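The Grip That Would Not Let Go

The fault at the Breditz lab in October began with a paperback and ended with a torn spine. One of the two arms on the sorting robot had closed on the book's cover and begun to lift. Partway through, the software decided the job was done and moved on to its next step. The gripper never got the command to open.

For 11 seconds the arm kept pulling while the other arm held the pages down. The book came apart. Then the left wrist, still pushing, ran into the tabletop and tripped its force limit, and the whole machine stopped with half a cover in its fingers.

No one was hurt. The operator was standing well back and hit the stop button a moment after the robot had stopped itself. What bothered the team was the log, which listed the run as a success.

Breditz builds two-armed machines for libraries and secondhand dealers, who want books taken off a pile, checked and shelved. Books are harder than boxes. They slide on each other, the covers bend, and a good hold on one corner tells the robot very little about what the rest of the book is doing.
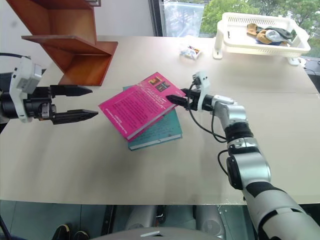

The software that runs the arms comes from Matoušek, a supplier in the same building. Its engineers went through 800 stored runs and found 13 in which the robot had marked a grip as released with the fingers still closed. In most of them the book had slipped free and the mistake went unnoticed.

The cause was a timing problem. The planner sent the open command and waited for a reply from the gripper. If the reply was late, it read the last message in the queue, which could be left over from the pick before. An old "open" counted as a new one.

Matoušek now stamps each reply with the number of the command it answers, and anything that doesn't match is thrown out. Breditz made a change of its own — neither arm may pull away until the measured width between its fingers shows they have opened. That check adds time to every pick, and the sales side didn't like it.

Plestholm, a book dealer with five of the machines on order, asked for the incident report before taking delivery. It also asked for a lower force limit, which Breditz agreed to for paperbacks only. Heavy hardcovers still need the old setting, and the robot has to be told which kind it is handling. For now a worker does that by hand at the start of each pile.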